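Search this site Go

Switching water filters, one year in

We moved to Arkcombe last June, and the first thing I noticed was the taste of the tap water. The town supply is hard and it leaves a chalky film on tea. For a while I bought bottled water in Jekbridge, 20 minutes each way, and carried it up the stairs. I got tired of that.

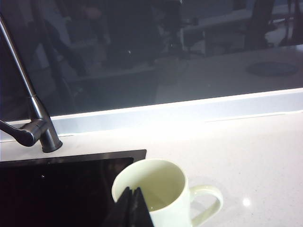

By Lou Palamarchuk | Mar 19, 2023 | Home

What I ended up with was an Endix jug filter. I had looked at the under-sink kind, but we rent, and I didn't want to ask about drilling. The jug cost less than I expected. The cartridges cost more. I change one every 6 weeks, a bit later if we've been away.

Tea is better. Coffee I can't tell apart, and I tried it both ways for several mornings. The kettle still scales up, only slower — I descale it with vinegar now and then and leave the window open.
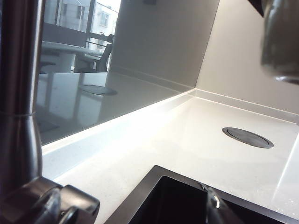 The other thing is fridge space. A full jug takes up most of the door shelf, so the milk has moved, and everyone in the house complained for a week. I would buy the narrower one if I did it again.

I still cook pasta with plain tap water. It makes no difference to me.

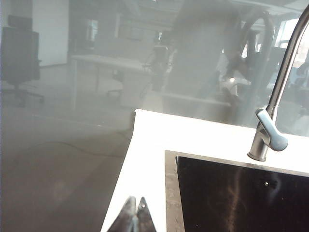 Marlow wrote in to say that hard water never bothered them until they bought a good teapot, and that boiling the water first and letting it settle did as much as any cartridge. I may try that when this box runs out.

We use cookies to improve your visit. Accept | Settings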